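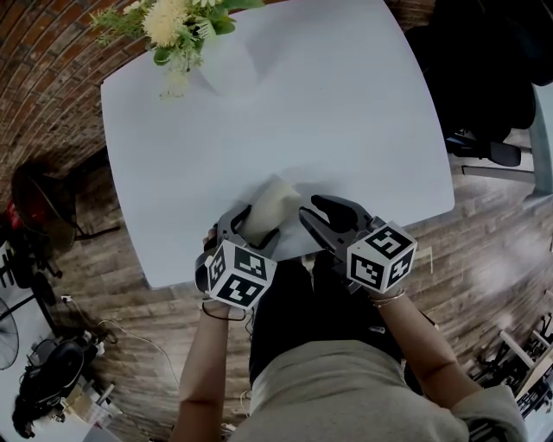

2 min read

Cleaning and storing silver-plated serving ware

Filed under: Kitchen and table
Text: Analyn Sebastian. Checked by Aušra Vaher, Lallside Plating Workshop

Silver plate is a thin layer of silver over a base metal, usually brass, copper or nickel silver. Every polish removes a little of it. The aim is to polish as seldom as possible and to wash and store the pieces so that tarnish forms slowly.

Washing after use

Wash by hand within the hour if the piece has held salt, egg, vinegar, mustard or fruit. Salt pits the plating and the pits cannot be polished out. Use warm water and a few drops of plain washing-up liquid. Avoid lemon-scented liquids. Line the sink with a folded towel and wash one piece at a time.

Do not use the dishwasher. The detergent is too alkaline, and contact with stainless steel in the cutlery basket leaves dark spots.

Rinse, then dry at once with a cotton cloth. Handles and rims with a rolled edge hold water inside the seam. Stand these upside down on a dry towel overnight before putting them away.

Removing light tarnish

Yellow or pale brown tarnish usually comes off with a treated cloth. Rub in straight lines along the length of the piece. Circular rubbing shows as swirls under a lamp. Turn the cloth often. It will go black and still work, and it should not be washed.

For brown or blue-black tarnish use a foam or cream polish:

Wet a cellulose sponge and squeeze it out.
Pick up a small amount of polish.
Work over an area the size of your palm, then rinse.
Repeat until the piece is done, and dry.

For engraved or beaded borders use a soft natural-bristle brush. Leave some dark in the recesses. On most older patterns it was put there by the maker.

Foil and soda

The foil and washing soda bath is quick, but it strips the recesses as well and leaves a flat, greyish surface. It can also loosen cemented knife handles. We do not recommend it for anything with a pattern, a hollow handle or worn plating.

Worn plating

Pink or yellow showing through on the high points means the base metal is exposed. Stop polishing there. Replating is priced by surface area and condition; Lallside and Baranauskienė both quote from the piece itself and not from photographs. A worn tray is safe for display and for wrapped food. Keep acidic food off it.

Storage

Wrap each piece in acid-free tissue, then in a tarnish-resistant cloth bag. Never use rubber bands, newspaper, wool felt or cling film. Rubber marks silver through several layers of tissue. Keep the bags out of oak cupboards, as the wood gives off acid vapour.

Put a 300 g tub of silica gel in a closed cupboard and dry it out in January and again in summer.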